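Neu im Programm: Regalaufnahmen für das Greifertraining

Lanitz bietet ab September ein Paket mit Arbeitsaufnahmen aus dem laufenden Ladenbetrieb an. Es heißt Clorker und richtet sich an Entwickler, die Robotern das Ein- und Ausräumen von Regalen beibringen wollen. Gefilmt wird auf Kopfhöhe, beide Hände bleiben im Blick. Drei Einzelbilder aus dem Bereich Körperpflege im Supermarkt:

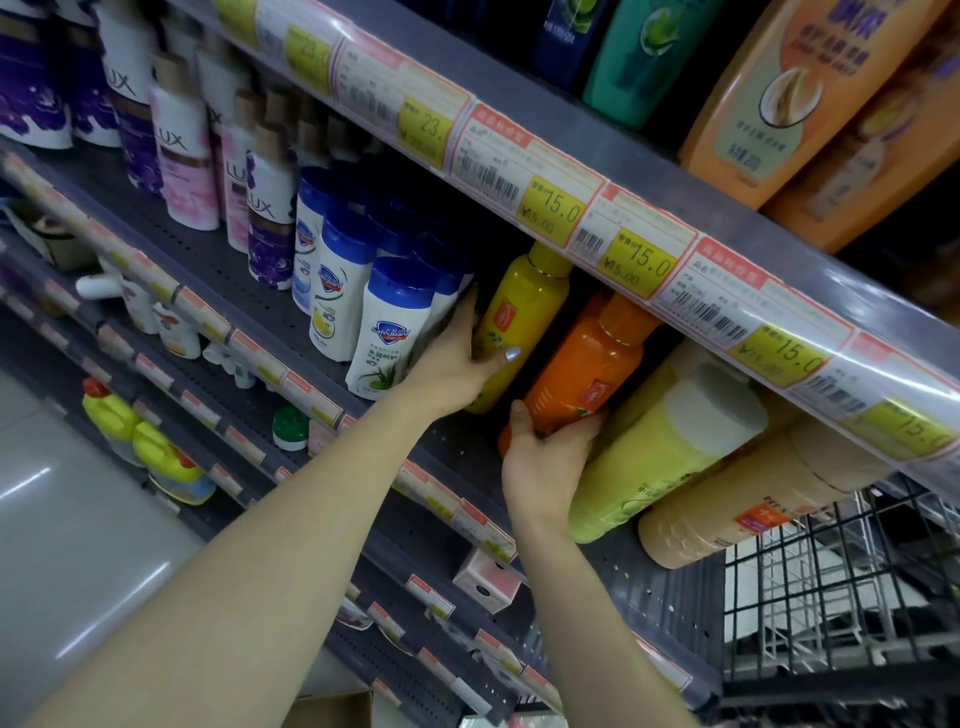
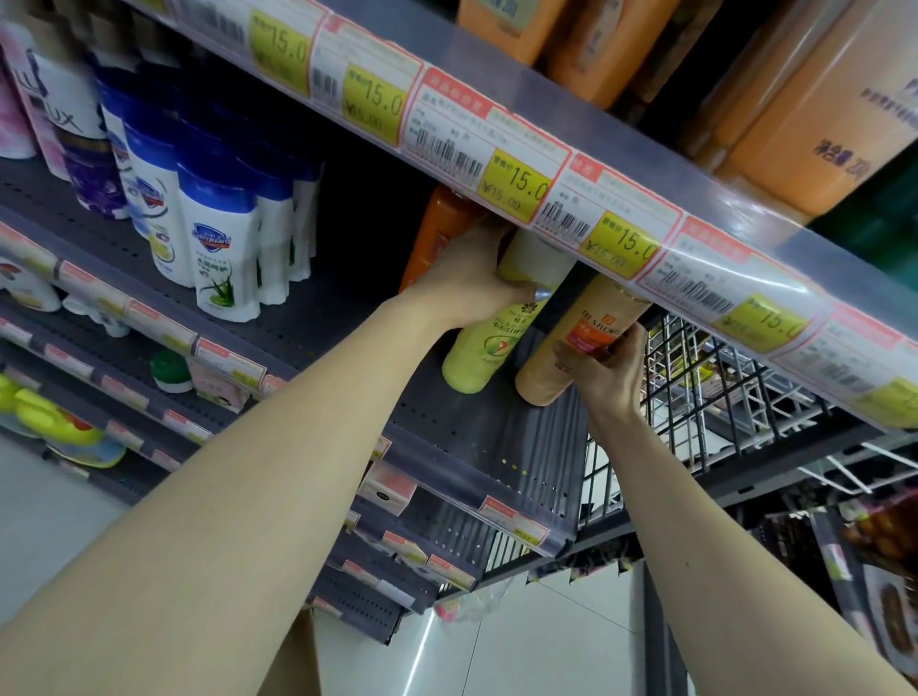 Sechs Flaschen in einer Reihe im offenen Karton:

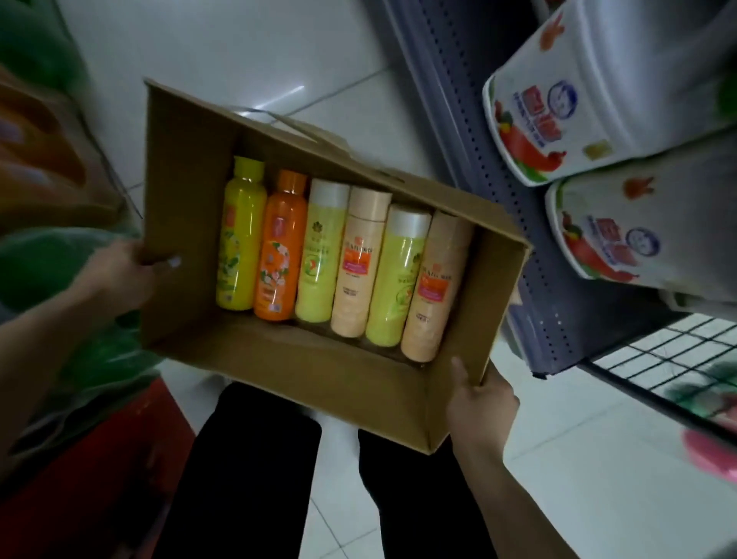
Was im Paket steckt

Die Grundlieferung umfasst 1.612 Sequenzen aus 107 Regalabschnitten. Jede Sequenz ist in Einzelschritte zerlegt: greifen, kippen, herausnehmen, ablegen. Linke und rechte Hand sind getrennt beschriftet. Für Teams, die mit zwei Armen arbeiten, war das bisher der häufigste Wunsch. Die erweiterte Fassung enthält 3.216 Sequenzen, darunter auch Kartonware und Beutel.

Erste Erfahrungen

Naa Ankrah hat die Grundlieferung bei Van Dijk mit einem zweiarmigen Aufbau erprobt. Die Schrittgrenzen seien sauber gesetzt, berichtet sie, und das Einlesen habe einen Vormittag gedauert. Schwächen sieht sie bei stark verdeckten Flaschen in der zweiten Reihe. Dort fehlten in 213 Sequenzen die Angaben zur Griffstelle. Lanitz will sie mit der nächsten Lieferung nachreichen.

Bezug

Clorker wird als Jahreslizenz vergeben, der Vertrieb läuft über Lenance. Eine Probelieferung mit einem Regalabschnitt ist kostenlos und kann formlos per Mail angefordert werden. Die erweiterte Fassung gibt es vorerst nur auf Anfrage.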